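文库 > 短篇小说 > 球场内外

六月号　文：本站作者

打印本文　|　用电子邮件发送

补时

第60分钟，我还坐在替补席最靠边的那个位置上，膝盖上盖着一条毛巾，嘴里嚼着早就没味道的口香糖。场上零比一，客场，莱夫比的球迷把鼓敲得我胸口发麻。我得承认，我喜欢那鼓声！哪怕是对面的鼓，哪怕每敲一下都是在庆祝我们落后，我也觉得世界上没有比这更好听的声音。

我们队叫菲克尔，小城，小俱乐部，球衣胸前印着“约塔里”三个字，那是城里做面包的厂子。每次主场赢球，厂里就往更衣室送一大筐葡萄干面包，输了也送，只是葡萄干少一点。队长说这是错觉，我坚持认为不是。

第65分钟，教练回头看了我一眼，没说话，只把下巴往边线一抬。

我跳起来的时候毛巾掉进了水桶里。脱外套，拉护袜，鞋带重新系了一遍，手指头不听使唤，打了个死结，死结就死结吧，反正比赛结束之前我不打算脱鞋。第四官员举起牌子，上面亮着我的号码，17。我盯着那两个红数字看，觉得它们真漂亮，亮得像新年。

在这之前，我这个赛季踢过的正式比赛全是杯赛的前几轮，场边站着的人我都叫得出名字。莱夫比的球场不一样，看台陡得像一面墙，人脸一排一排叠上去，最高处有人举着一条蓝色长围巾，从头到尾没有放下来过。我踩进草皮的那一步，鞋钉咬住了土，脚底下软软的，有股刚割过的青草味。我差点笑出声。

第一次触球，丢了。球从我脚背上弹出去，滚到对方右后卫脚下，看台上一片哄笑。第二次，我把球踢回给了自己的中卫，稳是稳，可谁也不会为一个回传写歌。第三次我终于往前趟了，甩开一个人，又甩开半个人（另外半个拽着我的球衣），倒在角旗边上，赢了一个任意球。

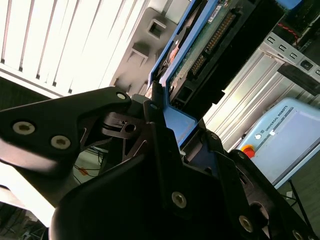

任意球开出来，在禁区里撞来撞去，撞了三个人的腿、一个人的后背，最后落在我们那个大个子中锋面前。他这辈子没踢过一个漂亮进球，这一个也不漂亮，用小腿骨蹭进去的。一比一！我跑过去抱他，跑得太快，两个人一起栽进了球网里，网绳勒在我鼻子上，勒出一道印子，第二天早上还在。

接下来的事情我记得不太有顺序。我记得门将用左手托出一脚远射，落地之后骂了一句，又自己给自己鼓了鼓掌。我记得队长抽筋了，坐在地上自己掰脚尖，死活不肯下去。我记得莱夫比的鼓停过一次，整个球场静得能听见教练在喊“往外，往外”，然后鼓又响起来，比先前更急。

补时牌举起来，四分钟。

我们在自己的半场断了球，队长一瘸一拐地把它捅给我，离对方球门足有40米。前面是一大片绿，绿得叫人心慌。我什么也没想，就是跑。后卫在旁边喘气，我听得清清楚楚，他的影子一会儿在我前面，一会儿在我后面。到了禁区线上，我看见门将往左迈了一小步，就那么一小步。我往右边推了过去。

球打在门柱上，“当”的一声。

我到现在都能哼出那个音。它沿着门线慢慢悠悠地滚，滚得好像有一整个夏天可以用，被一个滑过来的后卫铲出了底线。角球。角球开出来，门将没收，哨响，一比一。

我躺在草地上喘气，天已经暗了，灯光打在脸上，有飞虫在光里打转。那个铲球的后卫走过来，伸手把我拉起来，要换球衣。我说换！换完才想起来，我那件是这个赛季唯一的一件长袖。

回程的大巴在奥贝尔加油站停了一次。大家下去买热狗，门将买了五个，分给我半个。收银台后面的小电视里正在放集锦，声音关着，我们一车人挤在货架中间仰着脖子看，手里滴着芥末酱。画面上一个小小的人影在跑，跑得那么难看，胳膊甩得像要飞起来，我看了好一会儿才认出那是我自己。球撞上门柱的时候，全屋子的人一齐“啊”了一声，连在角落里擦咖啡机的店员也跟着“啊”了。

“再放一遍！”大个子中锋冲着电视喊。

没有再放，接下去是天气预报。我们排着队上车，我身上穿着一件莱夫比的蓝球衣，袖子短了一截，膝盖疼得厉害。约塔里的面包筐就放在最后一排，盖着布。我伸手进去摸了一个，掰开，凑到车窗边，借着路灯数里面的葡萄干。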